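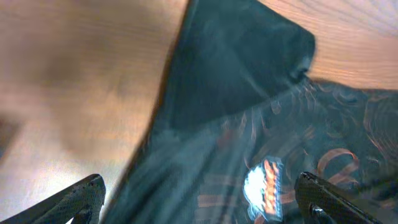
Dolores Tran objected, in her written comments on the first draft, that counting the bags a household owns says very little about the bags it uses, and that the two had been treated as one measure throughout Section 3. The objection is accepted. In this section we separate the stock of bags (all bags kept in the home) from the working set (bags carried to a store at least once during the diary period) and report the results again on that basis.

Figure 2. Dark teal bag with a glossy surface, against light-colored wood.

4.2 Stock and working set

Diaries were returned by 72 households in Trerkarcombe. Each household listed its bags by main material at the start of the period and then marked, for every shopping trip, which bags left the home and which came back with goods in them. Glossy bags of the general type in Figure 2 gave some trouble at the coding stage, as plastic film and coated fabric are hard to tell apart by eye. Both were entered under a single heading, "smooth flexible", and no result below depends on the difference.

In 46 households the working set was smaller than the stock. In 21 households the two were equal. The remaining five kept incomplete trip records and are left out of the comparison. Stock size was a weak guide to reuse: households with large stocks tended to rotate through the same few bags, and the rest stayed in a closet or a car trunk for the whole period. This matches the pattern that Cao described for apartment dwellers, though our sample is mostly detached homes and the diary period was longer.

Unplanned trips account for much of the remaining variation. When a trip was marked as unplanned, the diary keeper was more likely to accept a new bag at the register, which raised the stock without changing the working set. The effect was present in both waves, January and the later one, and was stronger for trips made on foot. We had expected the opposite. A person walking has to carry the purchases by hand, and we assumed this would favor bringing a bag along.

Two limits should be noted. Diary keepers recorded their own trips and may have missed those made by other members of the household. The opening list was also made from memory in some homes – Huiling Zou's pilot suggests that such lists run short – so the gap between stock and working set is probably understated. Section 4.3 repeats the comparison with trip frequency held constant.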